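Kurwood robotics club, 2023-01-31

1/ Shoe sorting is our project through February. The job is to pick up a shoe by hand with the gripper and set it down next to its mate.

2/ Today we worked at the table with sandals, pumps and black leather shoes. Each of us gets 20 tries, and black on black is the hard part to see.
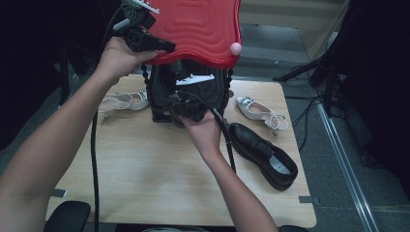
3/ Notes on the grip
Thin edges are good practice before going back to shoes. Close slowly, stop when the pads touch, then lift. The gray padding frays – check it before you start.

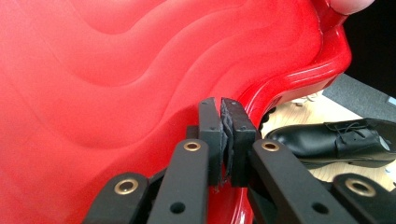

We log every try, good or bad, on the Grutley sheet. The goal is 70 logged tries per shoe type. If you drop one, write it down and go again.

4/ Next up is lace shoes only, 5 tries each to warm up. Bring spare pad material if you have any.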